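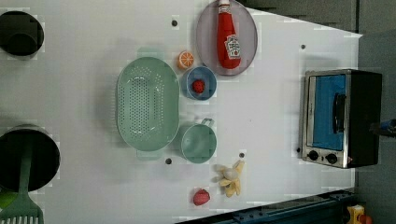 February 10, 2022
Kitchen set, table layout. Continued from the last entry, which ended with me saying I'd believe it when I saw it.

Still don't fully believe it. Callum's proposal, for anyone reading this without the Clendar notes: the play kitchen should be put out in the order a person would cook and serve a meal, with big empty things on one side, food in the middle and the oven on the other side. His claim is that people then find what they need faster and put it back in the right place without being told. My claim is that people put things back wherever there is a gap.

The layout as he wants it. Pots far left. Colander next to them. Orange and blue bowl between the colander and the middle. Large plate toward the back with the ketchup on it. Toaster oven on the right, because it's heavy and we all agree it shouldn't travel.

My objections, in the order I raised them:

The ketchup on the plate. Ketchup doesn't live on a plate. If the idea is that the table follows a meal, then the bottle should stand next to the food, and the plate should be free for someone to put dinner on. Callum says the bottle rolls if you lay it on the bare table and the plate stops it. Fine, but then the plate is being used as a tray and we should write it down as a tray. I tried the bottle on the bare tabletop at my own bench and it did roll, a little, so he gets half a point.

The strawberry in the blue bowl. I have less to say against this. The bowl is small, the strawberry fits, and red on blue is easy to spot from across the room. My worry is that everyone now treats the blue bowl as the strawberry bowl. Freya asked two people from next door to set the table from memory and both put a strawberry in it first. She reads that as the layout working. I read it as people remembering one bright thing and guessing at the rest, and the rest was pretty poor. One of them had the colander by the oven.

The two strawberries. We keep two out and I have never seen a good reason written down. If one lives in the bowl, the other lives nowhere, and it drifts. Either it gets a home or it goes back in the bin with the spares. Freya likes it loose because it gives people something to tidy. That's an argument for leaving a mess on purpose, and I've asked her to write it up in her own words so I don't have to.

The colors. The colander and the spatula are both mint green, or close enough. Put the spatula in the colander and it half disappears, and people look straight past it. Standing it in the big pot is better, I'll admit that without a fight. A green slotted head against a black pot is hard to miss. The trouble is that the handle goes down into the pot and the wide end hangs out, so anyone reaching across catches it with a sleeve. I did it myself. Put it in handle up? Then the slotted end is hidden and you're back to guessing what the stick is. No good answer yet.
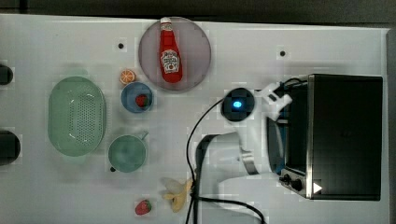

Ketchup on the plate, one strawberry in the blue bowl and one loose by the banana. Teal mug-shaped bowl right of the colander.

The teal bowl with the handle needs a name. On the Clendar sheet it's a mug, on Freya's labels it's a bowl, and Callum calls it "the cup thing". It's wide like a bowl and has a short handle like a mug. Until we pick one word the lists won't match, and I'm not going to sit through another afternoon of looking for a missing bowl that has been ticked off as a mug. I vote mug. Freya votes bowl. Callum hasn't been asked.

Banana. It's the half-peeled one, with the flaps out, and it takes up more room than you'd think. I keep hearing it's the most useful piece on the table because of the shape. Useful for what? When I asked, the answer was that it looks good. I've left it near the front for now. The flaps do at least make it easy to pick out from the other food, and it doesn't roll.

Orange. No complaints. Cut face up or don't bother.

On the tabletop itself: the white surface shows every mark, and it has small dark dots in it that two separate people have tried to wipe off. I was one of them. Haslam's quote for a plain top is sitting in the folder. I wouldn't spend the money. A thin mat would do it, and a mat in some color other than white would also help with the pale plate, which comes close to vanishing under the overhead light. We changed that light to the 3000 K bulb in August on the promise that it would cut the glare. The colander rim still shines. I said at the time that a warmer bulb would give us warmer glare.

Toaster oven. Stays where it is. It's the darkest and biggest thing out, and it pulls the eye to the right no matter how carefully the food is arranged in the middle. Callum thinks it balances the pots on the left. Maybe. It seems to me the food ends up in a valley between two lots of black, and a person standing at the table looks at the oven first, fiddles with the knobs, and only then notices there's food. If the layout is meant to follow a meal, they are starting at the end of it.

What would change my mind: Freya's test again, with 4 people this time, and none of them from next door, because they've walked past this table for months. Half get Callum's order. The other half get my order, meaning everything edible in one group and everything else wherever it fits. Clear it away, ask them to set it back, and take down what ends up where. Don't tell them there's a right answer. Don't stand behind them breathing, Callum.

If his group does better I'll change the sheet myself and stop writing about it. A tie counts as a win for leaving things alone.

To do
– Write to Tondanell about the missing lid. They say the set never had one. The box says it did.
– One name for the teal thing, on all 3 lists.
– Try a gray mat, then a dark blue one. The blue one may swallow the small bowl.
– Find the second strawberry a home or put it away.
– Ask Saleck whether they sell the spatula in any other color. I expect not.

Freya has the table tomorrow morning. Please leave the plate where it is until I've measured it.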